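Call for Players: Still Life Supper, a New Community Play

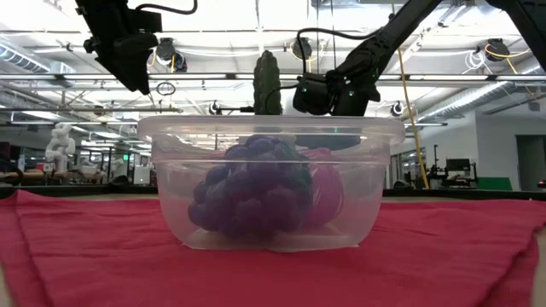
Issue 40, page 6

We need a cast! Sitano is putting on a brand-new comedy this December, set in a painter's kitchen where the props keep going missing (yes, there are toy grapes), and we'd love to have you in it. No acting experience needed. If you can be loud, or sing a bit, or just stand very still for a whole scene, come along.

Rehearsals start at 7 p.m. in the upstairs hall at Zanwood, with tea and far too many cookies. We also want two people for lights and someone handy with a sewing machine.

Scripts are at the front desk. Ask for Elīna Butkienė or Priit Jõgi, or leave your name and number on the sign-up sheet.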